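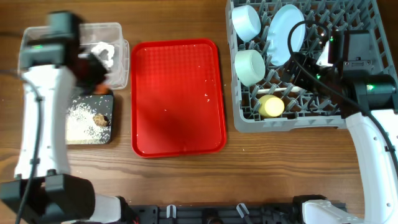
Awuor Nyaga asked at the last review whether the shared kitchen could keep up with clearing and dishwashing if a second meal service were added. The matter is addressed in this report, dated 2026-02-17, which covers the kitchen component of the Irnari grant.

Service. The Sabbagh Street kitchen served 2,160 meals during the period, most of them rice dishes with cooked vegetables. The second service began in February and runs on four days a week.

Clearing and washing. Spilled rice remains the main source of extra work. Grains left on trays and tabletops are carried into the sinks and block the strainers. Tables are now wiped before trays are stacked, and cups are placed in the rack on their sides. Elvia Galindo has revised the closing checklist to match.

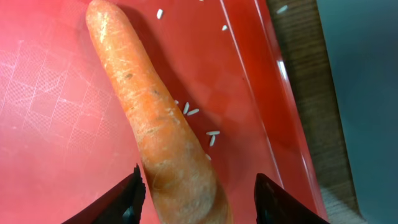

Vegetable preparation is still done by hand, and carrots take up the largest share of that time. Boards with heavy knife scoring are harder to clean – five have been set aside for replacement under the equipment line. A quote has been requested from Suvitlow.

Training. To date, 23 participants have completed the food handling course at Brukent. The next intake is open.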